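Gripper Trial Puts Big Number on PC Teardown, but Leaves Questions

25 Jul 2025
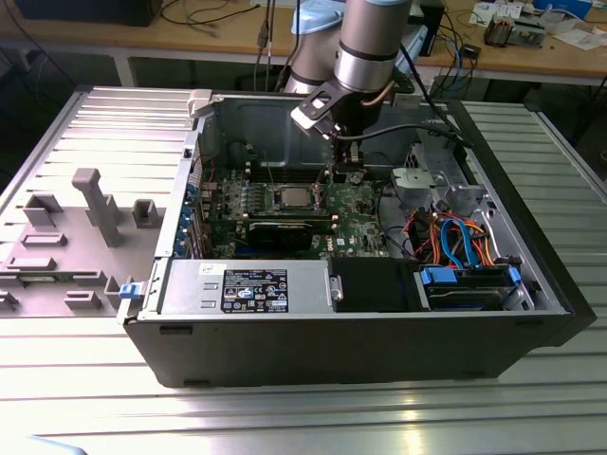

Savutar, the electronics recycler, says a side-by-side test of two grippers has shown that a robot arm can take over part of the work of stripping old desktop computers. The numbers it put out this week are good. They are also thin, and anyone thinking of buying on the strength of them should read the small print first.

The test was run at the company's Hatenton site. Fanetti, which makes one of the grippers, supplied its newest two-finger model. The other came from Umali and has been on sale for a good deal longer. Both were mounted in turn on the same arm and given the same list of jobs: unplug a data cable, release a drive carrier, lift out a memory stick, and pull an expansion card after its latch had been opened.

Savutar counts each of those as one pick. Each gripper was given 500 picks. According to the summary, the Fanetti unit finished 370 of them without help from a person. The company calls that "a strong base for production use." Put another way, the arm needed a hand, or gave up, on more than a quarter of its tries.

The summary does not give a matching total for the Umali gripper. It says only that the older unit "performed below the new model across most tasks." Which tasks it did not lose on, and by how much it lost the others, is left out. Asked for the full table, Savutar said it would be part of a longer report due in October. Fanetti sent the same answer in nearly the same words.

There is also the matter of what was on the bench. Every computer in the trial was a business desktop tower with the side panel already taken off by a worker. These are about the friendliest machines a robot could ask for. Office towers of this kind were built so that a technician could swap a drive in a hurry, with colored latches and carriers that need few tools or none. A recycler's intake is rarely so kind. It comes with home-built machines, slim cases, stripped screws, missing parts and years of dust, and the summary says nothing about any of that.

Cables look like the weak spot. The write-up admits that "loose wiring in the drive area" caused the largest share of failed picks, and that the arm's own wrist cable had to be rerouted partway through the trial after it snagged on a case. It does not say whether the picks before that change were thrown out or kept in the score. That matters quite a bit in a comparison, given that the Umali gripper went first.

Speed is treated just as lightly. No time per pick appears anywhere. A trained worker can clear the inside of an office tower in a few minutes, and the case for a robot depends on how close it comes to that, or on whether it can run through the night with no one standing by. With the present failure rate, someone would have to stand by.

None of this means the Fanetti gripper is a bad one. On memory sticks, which are slim and easy to crack, the summary reports 100 tries and 2 broken parts, a figure many shops would accept if the sticks are going to be resold. The fingers are narrow enough to get down between the slots, and the unit can report how hard it is squeezing, which the Umali model does not do. Those are real gains, if they hold up.

The trouble is that the people who paid for the test are also the ones telling us how it went. Savutar has said it wants to sell the finished work cell to other recyclers, and Fanetti would supply the grippers for it. Umali was not present at Hatenton and says it was not asked how its product should be set up. It added that the grip force listed in the summary is lower than the one it recommends for pulling cards. Savutar says it used the setting in the manual that came with the unit.

A second round is planned with a different camera placed over the bench and a new set of fingertips. The company has not decided whether the Umali gripper will be tested again. Prices for the work cell have not been announced, though Savutar is already taking names from interested buyers.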